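協働ロボット運用掲示板 > 安全・標準・作業ルール > 卓上仕分けセルの立ち入りルール、どこまで書いていますか

投稿者:ヤマネコ設備
2023-09-15 09:12
はじめまして、いつも読むだけだった者です。うちの工房で、卓上アームを使った仕分け作業(食品サンプルとゴミをより分けるやつです)の手順書を作り直しています。今あるのは前任者のメモが1枚だけで、「動作中は手を入れない」としか書いてありません。
せっかくなのでちゃんとしたものにしたい!と思って書き始めたら、楽しくなって30ページになってしまいました。上司のNuno Henriquesさんには「誰が読むの」と言われました。ごもっともです。
みなさんのところでは、人の立ち位置、床の物、ワークの並べ方、どこまで文章にしていますか。

投稿者:tirness_line2
2023年投稿分 #2
30ページはすごい(笑)。でも書きたくなる気持ちはよくわかります。
うちはTirnessの現場で、セルに貼ってあるのはA4が2枚です。1枚目が人のルール、2枚目が物のルール。細かい話は別冊にして、貼る紙には動詞で終わる短い文だけ載せています。「テーブルの角に立たない」「床に物を置かない」「開始位置を確認する」みたいな感じです。
分けて貼るようにしてから、新人さんが自分で指さして読んでくれるようになって、これは本当にうれしかったです。

投稿者:もちもちグリッパ
#3
物のルール、大事ですよね!
私が一番推したいのは「ワーク同士の重なりを決めておく」です。食パンの上に別のパンが乗っている状態を許すのか、許さないのか。許すなら、どちらから取るのか。ここを書かないと、担当者ごとに並べ方が変わって、成功率の数字を比べても意味がなくなります。
うちでは並べ方に名前を付けています。「ばらし」「寄せ」「重ね」の三つ。朝の段取りで「今日は寄せで」と言えば通じます。最初は内輪のノリだったのに、いつのまにか正式な手順書に載りました。

投稿者:Cirnbridge保全
#4
水を差すようで悪いですが、並べ方より先に人の立ち位置です。
協働タイプだから近くにいていい、という考え方がそもそも危ない。協働かどうかは機種の名前で決まる話ではなく、その作業のリスクアセスメントで決める話でしょう。ハンドの形も、つかんでいる物も、速度も全部含めて見るべきです。柔らかいパンのサンプルなら当たっても平気、と言う人がいますが、当たるのはパンだけじゃない。指の先も肘も当たります。
うちは動作中はテーブルの周囲に線を引いて、線の内側は立ち入り禁止。例外なしです。

投稿者:もちもちグリッパ
#5
>>4
立ち位置が先、は賛成です。順番を間違えていました、すみません。
ただ「例外なし」はどうでしょう。教示やり直しのときも線の外から全部やっているんですか? 卓上の小さいセルだと、横で見ていないと指の入り方が見えないことが多くて、うちでは「観察者1名、停止ボタンに手が届く位置、会話しない」という条件で認めています。

投稿者:Cirnbridge保全
#6
>>5
教示は別モードなので別の手順書です。低速で、イネーブルスイッチを本人が持つ。自動で動いている最中の話をしています。
観察者を認めると、そのうち観察者が「ついで」に落ちたワークを拾います。必ず拾います。8月にうちでもそれでヒヤリハットを1件出しました。怪我はなし。でも始末書は私が書きました。

投稿者:tirness_line2
#7
>>6
拾っちゃうの、わかります……。手が勝手に出るんですよね。
うちは逆に「落ちたら落ちたまま、その回が終わるまで放置」を大きく書いて貼っています。落下も結果のひとつとして記録する、という決まりにしたら、拾う人がいなくなりました。禁止と書くより、記録欄に「落下」の丸を付ける場所を作るほうが効いた印象です。

投稿者:Aurora_A
#8
横から失礼します。安全の担当ではなく、記録を見る側の人間です。
みなさんの手順書に「開始前の箱の状態」は入っていますか? フタが開いているか、中が空か。ものすごく地味ですが、前の回の物が残ったまま始めた記録が混ざると、後で選り分けるのが大変なんです。
以前、1419回分の記録を見直したことがあって、途中から箱の状態がばらばらで泣きそうになりました。それ以来、私は「フタ全開、中は空」を合言葉にしています。入れてくれるだけでこちらの仕事が天国になります!

投稿者:ヤマネコ設備
#9
みなさん、たくさんありがとうございます! 昼休みに一気に読みました。
立ち位置、落下時の扱い、開始前の箱の状態、並べ方の名前。この順で貼り紙にまとめ直してみます。「ばらし・寄せ・重ね」は借りてもいいですか? うちの班のYatziri Palaciosさんが気に入ってしまって、もう口に出しています。

投稿者:もちもちグリッパ
#10
>>9
どうぞどうぞ! 広まってくれたら最高です。
ひとつだけ。ティッシュみたいなくしゃくしゃの物は、形を指定しようとすると沼です。うちは「軽く丸めて広げ、パンの右側」までしか書いていません。しわの形まで同じにしようとした時期がありましたが、準備に時間がかかりすぎてやめました。

投稿者:jirnov見習い
#11
>>10
逆の意見です。うちは紙の枚数だけは固定しています。形は自由、枚数は3枚。片付けのときに数が合わないと、どこかに巻き込んでいるかもしれないと気づけるので。Madalena Matosさん(班長)直伝です。準備の手間もほとんど増えません。

投稿者:もちもちグリッパ
#12
>>11
枚数の固定、それは盲点でした。まねします。

投稿者:Cirnbridge保全
#13
異物管理としても枚数固定は良いと思う。
ヤマネコ設備さん、床と机の端のことも貼り紙に入れてください。テーブル裏の床に物を置くのが習慣になると、人がそこへ取りに行きます。アームの根元側は特に死角になりやすい。机の隅に小さい機器を置くなら、置き場を決めてテープで囲う。配線の有無にかかわらずです。

投稿者:ヤマネコ設備
#14
>>13
床の話、ちょうど班で議論になっていたところです。入れます。
途中経過ですが、並べ方は「重ね」で、箱は左、フタ全開。貼り紙の図にする前に、つかんでいるときの様子を載せておきますね。気になる点があったら遠慮なく言ってください!

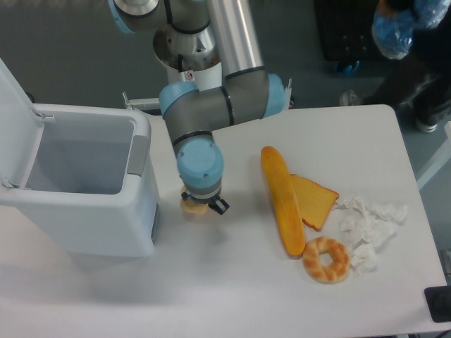
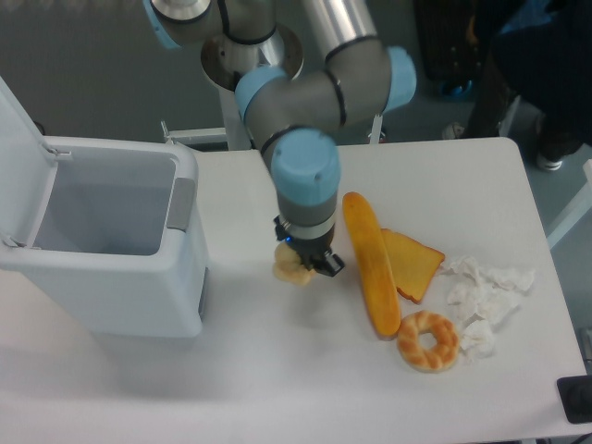
2枚とも「重ね」の配置。食パンは長いパンの下に一部入り、紙はその右。

投稿者:Aurora_A
#15
フタ全開、中は空! ありがとうございます、見ただけで機嫌が良くなりました。

投稿者:Cirnbridge保全
#16
>>14
箱はいい。ただ、右奥に人の足が見えます。テーブルに近い。床にも青い小さい物がある。自動運転中ならうちではその場で止めます。
貼り紙に「開始前に床を見る」と「人は線の外」を並べて書いたらどうですか。

投稿者:tirness_line2
#17
>>16
厳しいけどその二行は並べたほうがいいですね。読む側も一度に確認できますし。
線の位置は、アームをいちばん伸ばした状態を基準に決めるのがおすすめです。普段の動きに合わせて引くと、プログラムを変えたときに線だけ古いまま残ります。うちがそうでした(引き直しは残業でした)。

投稿者:ヤマネコ設備
#18
>>16 >>17
ご指摘ありがとうございます。二行とも一番上に入れます。線もまだ引いていないので、最大に伸ばした位置で測ってから引きます。
30ページのほうは別冊として残すことにしました。Nunoさんにはまだ言っていません。

投稿者:jirnov見習い
#19
別冊、読みたいです。特に停止後の再開手順のところ。うちのは「異常がないことを確認して再開」としか書いてなくて、誰が何を見るのかで毎回もめています。

投稿者:ヤマネコ設備
#20
>>19
再開手順は4ページあります(笑)。社内の名前を消したら、その章だけ別スレに貼りますね。来週の前半にはいけると思います!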